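Home | Diary | Garden | Recipes | Letters | About
Older entry | Newer entry

September, late evening
Posted by Nhung Huỳnh

So the sourdough is alive again. I had more or less given up on it in August when the kitchen hit the kind of heat where butter turns to soup on the counter, and I shoved the jar to the back of the fridge and didn't look at it for weeks. Tonight I pulled it out, poured off the gray liquid on top (ugh), fed it two spoons of rye and some water, and by the time I'd finished the dishes it had crept up past the rubber band. I yelled. The cat left the room.

This is the starter from Boletti, the little bakery on the corner by my old apartment, and I've been babying it for years now. They sold it to me in a yogurt cup with a piece of masking tape on the lid that said FEED ME. I've moved twice with it, once with the jar between my knees in the car for 438 miles, and it burped through the lid the whole way. The car smelled like beer until Thanksgiving.

Anyway, the plan is a proper loaf by tomorrow afternoon, and I want to write down what I'm doing this time because last spring I made the best bread of my life and then couldn't remember a thing about it. I had a sticky note that said "more water, longer" and that was it. More than what? Longer than what? Thanks, spring me.

So, for the record. I mixed the dough at a little after seven with the Penner flour, the one in the brown paper sack, and I used less water than I wanted to. My hands always want more water. Then half an hour under a plate, then the salt, then folding it every time I remembered to, which tonight was four times with a phone call in the middle. It felt slack at first and I was ready to sulk about it, but after the third fold it pulled away from the bowl in one big sheet and I got very cheerful.
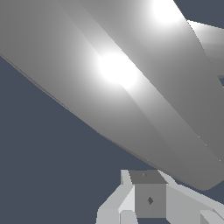
Deb wrote back while I was still on the folding to say I should quit fussing with it, that her mother folded twice and went to bed, and that the bread was always better when she'd forgotten it. She also thinks the rye is a mistake and that I'm starving the poor thing by keeping it so thick. I wrote back that her mother had a cellar and I have a third-floor kitchen with a window painted shut. She sent me a thumbs up, and from Deb that can mean nearly anything.

But I did stop fussing. It's in the fridge now in the blue bowl with a shower cap over it (clean! from a hotel!) and I'm going to leave it alone until morning, or until I get up for water at three and check on it, which we all know I will.

The other thing I keep meaning to write about is the oven. It lies. I finally bought a thermometer to hang off the rack and when the dial says 425 the thermometer says 406, and when I open the door to look, it drops like a stone and takes forever to come back. All those pale loaves last winter! I blamed the flour, I blamed the starter, I blamed the weather, I wrote a whole grumpy entry about humidity. It was the oven. So tomorrow it goes on a full hour early and I'm turning the dial up past where I think it should be, and the pot goes in empty to heat up with it.

I want to try the lid off for the last 30 minutes this time too. I like a dark crust, the kind that gets all over the table when you cut it. The dentist may have thoughts.

If it works I'm taking half of it over to Lorerari Street for soup night. If it doesn't work I'm making croutons and saying they were always going to be croutons. I've done that before and got two people asking for the recipe.

Bed now. Jar is on the counter, fed again, rubber band moved down. Good night, jar.

Comments

Marcy: The shower cap trick is the only thing I ever learned from a hotel. Please tell us how it comes out!

tomasz_k: My oven was off the other way, way too hot, and I burned the bottoms for years. A baking sheet on the rack under the pot helped a lot.

Deb: I stand by the rye comment.

Lil in Ohio: Can you freeze a starter? Mine is down to a spoonful and we're going away for two weeks. I'd hate to lose it.

Nhung Huỳnh: Lil, I've never frozen it, but I did dry some on parchment once and crumble it into an envelope. It woke up after a few feedings. Took its sweet time though!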